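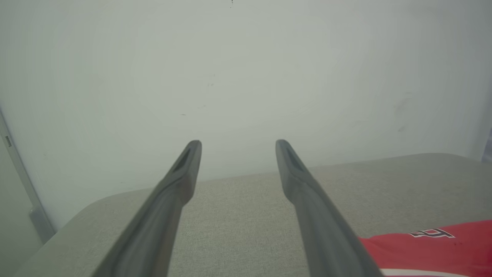 Derkine two-finger gripper with wrist camera: long-term review

By Candela Tejada, 29 August 2021

I've had the Derkine on our smaller arm for 11 weeks now and I still look forward to switching it on, so take what follows as coming from somebody who is rather smitten.

Fitting it took me most of a morning. The bolts go in easily enough, but the cable for the wrist camera is stiff and wants to sit just where the elbow bends. Joon-young Ki, who shares the bench with me, ended up running it down the outside with cloth tape and it has behaved ever since.

The fingers are what you're paying for. They're long and tapered, dark grey, with rounded tips and a narrow slot near the end of each one. We mostly handle cloth (folding T-shirts, picking a towel off a pile, that sort of thing) and our old Viklund gripper had blunt square pads that pushed the fabric away as often as they got hold of it. These slip under an edge beautifully! On a felt-like surface they're at their best, with a bit of give underneath. On bare metal I'd go slower.

The camera looks straight out along the fingers, so both tips stay in view while they're open and you can line up on a hem without guessing. It copes well with soft, even light. Strong sun from one side is another matter, and pale cloth on a pale table can get lost. Red is a joy.

Grumbles? The software asks you to set the open width again after every restart, and the manual gives it two short lines. The fingers also hide a fair bit of the lower picture, so small things close in tend to vanish behind them. I'd have liked the lens a touch higher.

It cost us £210 second-hand from Bevwood, with almost no wear on it, and they answered both my emails the same day. Spare fingers are sold in pairs. I've ordered a set and should have them in September, when I want to try socks.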